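How to Record Your First DJ Mix at Home (and Send It Somewhere)

Posted 21 February 2025

I get asked about this more than anything else, usually by people who've been playing in their bedroom for a year and have never pressed record. So I finally sat down and wrote out how I do it. It's aimed at house and techno, but most of it works for whatever you play.

What you need

A controller or a pair of decks, a laptop, headphones, and something to record with. If your DJ software has a record button, use that for now. I ran everything through a little Jaltik interface for years and it was fine, but my first three mixes were all made with the built-in recorder and you can't tell which ones they are.

Pick too many tracks, then cut

I start a folder and throw in anything I'm excited about that month – no rules, no worrying about key. For an hour-long mix I might begin with 84 tracks and end up using maybe a quarter of them. Listen to the first minute and the breakdown of each one. If you're skipping ahead to "the good bit," drop it.

Then find your opener and your closer. I do these two before anything else, and I'm picky! My friend Qistina Nasution opens nearly every mix with something that has no drums at all for two minutes, and I've stolen that idea so many times I should be paying her.

Sort out the order

Put the rest in a rough line from calm to busy. Check the tempo as you go. A jump of 3 BPM between neighbors is easy to hide if you nudge it up slowly over a long blend. Bigger than that and I'd look for a track to sit in the middle, or do a hard cut out of a breakdown (which can sound great if you commit to it).

Play every transition once before you record. Write down where you bring the next track in. My notes are stuff like "in at second clap, kill bass, swap on the vocal." They make no sense to anyone else.

Set your levels

Play the loudest part of your loudest track and watch the meters. You want the peaks comfortably under the red, so leave yourself about 6 dB of space. Too quiet can be fixed afterward. Distortion can't.

Do it again with two tracks playing together, basses up on both, so you know the worst case. Turn off any limiter you don't understand.

Record it

Put your phone in another room, get some water, hit record, and wait five seconds before you start. If you mess up a blend, keep going. I used to stop and restart every time and once spent a whole December evening recording the same opening ten minutes. Dimas Pillai, who put me on at Clellik for my first proper warm-up slot, told me to always finish the take, and he was right. Half the mistakes you hate while you're playing are gone when you listen back the next day.
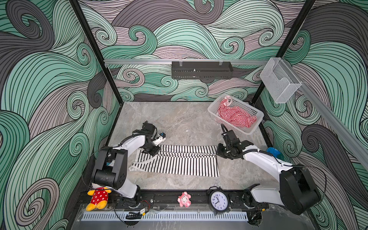

Swirls in mint, gray and mauve.

Tidy up the file

Open the recording in any free editor. Trim the silence at both ends, add a short fade at the end, and bring the volume up so the highest peak sits just below zero. Save one lossless copy and one MP3 at 320. Name the file with your artist name, the mix title and the year, because "final_final_2" is not getting opened by anyone.

Listen to the whole thing away from your desk. I take mine on the bus. Earbuds will show you a muddy bass swap that you never noticed on speakers.

Send it out

Choose a handful of mix series or online stations that play your kind of music and write to each one separately. Keep the email to four or five lines: who you are, what's in the mix, a streaming link, a tracklist. No attachments! Nadhirah Sumampouw picks the guest mixes for Sopacua and she says a missing tracklist is the main thing that slows her down.

Give it two weeks before you follow up, and only follow up once. If you don't hear back, put the mix on your own page and start the next folder. My second one got 83 plays, and one of them was from the guy who later booked me for Indesach.

Next time I'll go through recording vinyl, which needs its own page thanks to ground hum and dusty needles.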